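Play Food, Plates and Other Small Treasures

Hi, and welcome to the play food page! I've been meaning to put this one together since February, when Chantelle Mnguni handed me a grocery bag of pretend fruit over the fence and said her kids had moved on to dinosaurs. I already had two bins of the stuff. Now I have three, and a husband who keeps stepping on grapes.

A little background for anybody new. I've been picking up toy kitchen things for years, mostly from yard sales and the big rummage sale at Skekummont, and I lend them out to families and to the preschool room at Sestlow. At last count there were 469 pieces on my list (that's with the cutlery, which I know some of you think is cheating). It's a hobby that got bigger than the closet I gave it.

I like bright colors and I like plain shapes. Give me a banana that looks like a banana! The fancy stuff with a face painted on it never gets borrowed, and I've stopped buying it. Fruit goes out the most, then anything you can pretend to pour or squeeze. Ketchup is huge. I could have a dozen ketchup bottles and there would still be an argument over who gets to hold one.

Dishes are a whole other thing. I used to keep matched sets together, all one color, rubber-banded and labeled, and it drove me up the wall because one cup would wander off and then the set looked sad on the shelf. Shireen Mthembu finally told me to quit it and mix everything. So now it's greens and blues and grays all jumbled up, and I like it so much better.
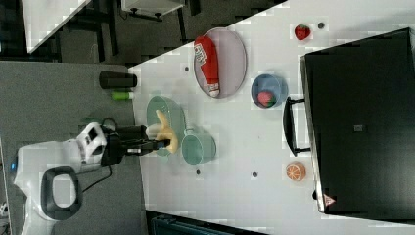 Mixing also means I can replace one piece at a time. A plate cracks, fine, I grab whatever plate turns up next and nobody's set is ruined. Shireen has been very gracious about being right, except that she brings it up every time she comes over.

A few things people have asked me about lately:

Washing. Warm water, dish soap, an old toothbrush for the seams. Lay it all out on a towel overnight. Hollow pieces take longer than you'd think, so give them a good shake by the sink first (and maybe not over your clean laundry, ask me how I know).

Stickers. I've given up on putting my name on every piece. The labels peel and then you've got a gummy apple. I mark the bag instead and tuck a list inside.

Missing pieces. Please don't worry about these! Last year 19 things went missing and most of them came home eventually, usually from under a car seat. One strawberry came back in the mail with a very sweet note.

Where to look for your own. The thrift store on Gosine is good early in the morning, before the toy shelf gets picked over. Srour is pricier but they'll let you dig through the boxes in back if you ask. I found a whole bag of citrus slices there once and about danced out to the car.

If you want to borrow a bag for a birthday or a rainy week, send me a note and tell me how many kids and how old. I'll pick out a mix for you, or you can come by after 4 and choose your own. Bring a tote if you have one, I'm forever running out of bags.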